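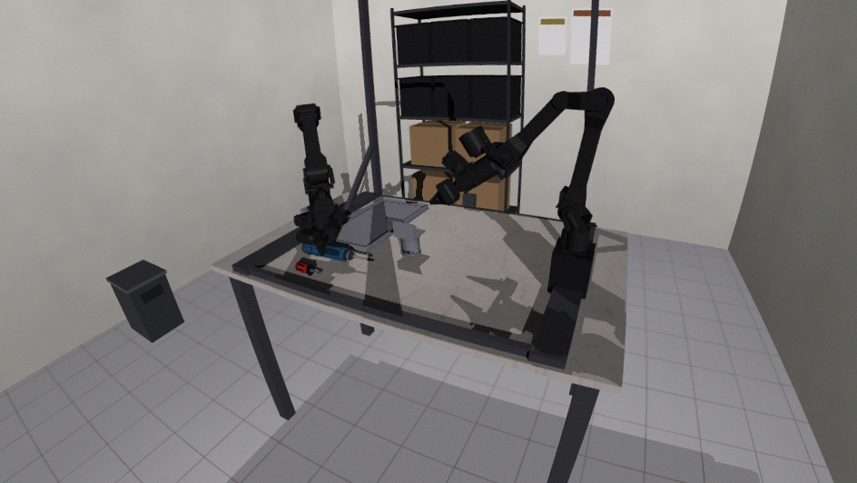
Birutė thinks I should have stuck with the stock fingers. She wrote to me after the last post and said that changing grippers and controllers in the same month would leave me unable to tell which one helped. She has a point, so this time I changed one thing only.

All of this is still in simulation. I have two black arms at one table, with a blue power tool and a smaller red and black tool lying on it. Each arm ran the same pick on the power tool, 200 tries with the Allano gripper and 200 with the Brendeo. Same controller, same speeds, same start pose.

The Allano closes faster and has the shorter fingers. On a round body lying on its side that hurts it. If the wrist comes in a little off center, one finger touches first and the tool starts to roll. It dropped or missed 9 picks.

The Brendeo missed 4. Its pads are wider and it seems to forgive a bad approach angle. It is also a bulky thing, and with the gray tray close by I had to add an extra waypoint so it would come down from higher up. That made each cycle slower. I can live with that.

The small tool was harder for both. I stopped that test early when I found I had the friction value set wrong, and I won't post numbers from it. Inese Ķēniņš sent me the value she uses in her own setup and I'll rerun it with that.

One note on shadows. I had been training the vision part with flat lighting since February and it did fine. With a proper light source, the arms throw shadows over much of the tabletop and the pose estimate for the tools gets jumpy. I put in a filter that helps some.

Next is a longer run of 1,000 picks with the Brendeo only, and after that the new controller. Birutė can check my math when it's done.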